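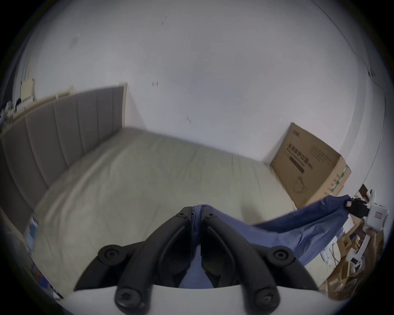
地方選挙の開票結果に対する異議申出と候補者陣営の対応
政治学演習 期末レポート
提出日 2021年12月3日

1 目的
選挙の結果が後から争われたとき、敗れた側の陣営は支持者に何を伝えるのか。本レポートでは、演習で扱った架橋町の町議会議員選挙を取り上げ、異議申出の経過と、各陣営が出した文書の内容を整理した。制度そのものの是非は扱わない。

2 制度の確認
市町村の議会議員の選挙で当選の効力に不服がある選挙人または候補者は、まず市町村の選挙管理委員会に異議を申し出る。その決定に不服があれば、都道府県の選挙管理委員会に審査を申し立てることができる。さらに不服がある場合は高等裁判所に訴えを起こす。いずれの段階にも期間の定めがあり、過ぎると争えなくなる。演習の初回では、この順序を取り違えて最初から裁判所に行くと考えていた班員が多かった。

3 資料と方法
使った資料は、町の選挙管理委員会の告示と決定書、各陣営のビラ、地域紙「プロルビー(Prolby)」の記事である。ビラは町立図書館の地域資料の棚にあるものを複写した。文書から支持者への呼びかけにあたる文を抜き出し、「結果の受け入れ」「手続きへの参加」「相手陣営への言及」「今後の活動」の四つに分類した。分類は二人が別々に行い、食い違ったものは話し合って決めた。抜き出した文は全部で106である。

4 経過
最下位当選者と次点の差は18票だった。次点の陣営は、名字だけを書いた票の扱いに誤りがあるとして異議を申し出た。町の委員会は疑問票を点検し直し、一部の判定を改めたが、当落は変わらないとして申出を棄却した。陣営は県への申立てを検討したものの、期間内には行わなかった。

5 結果
分類で最も多かったのは「今後の活動」で、次が「手続きへの参加」だった。「相手陣営への言及」は申出の直後のビラに集中しており、決定が出た後のものにはほとんど見られない。「結果の受け入れ」は決定後のビラで初めて現れる。ただし、その文の多くは「決定を重く受け止める」という形で、「正しい」と認める表現は避けられていた。
当選した側の文書は数が少なく、申出に触れたものは一枚だけだった。そこには、決定が出るまで祝賀の集まりを控えるよう支持者に求める文がある。
プロルビーの記事は点検の日程と決定の要旨を伝えるもので、陣営の言い分の引用は短い。ビラと記事で票差の数字が合わない箇所が一つあり、決定書の数字を採用した。

6 考察
次点の陣営の呼びかけは、決定を境に内容が変わった。支持者の関心を次の選挙に向ける意図があったと考えられる。一方、県に申し立てなかった理由は文書に書かれていない。費用の問題か、見込みの問題か、この資料だけでは判断できなかった。中間発表では「納得したから申し立てなかった」と書いたが、根拠がないという指摘を受けて削除した。

7 課題
ビラは図書館に残っていたものに限られ、配られたすべてではない。集会での発言や電話での呼びかけも含まれていない。また、「手続きへの参加」と「今後の活動」の境界があいまいで、二人の分類が最も食い違ったのもこの部分だった。次の学期に続ける場合は、分類の基準を先に文章にしてから作業を始める。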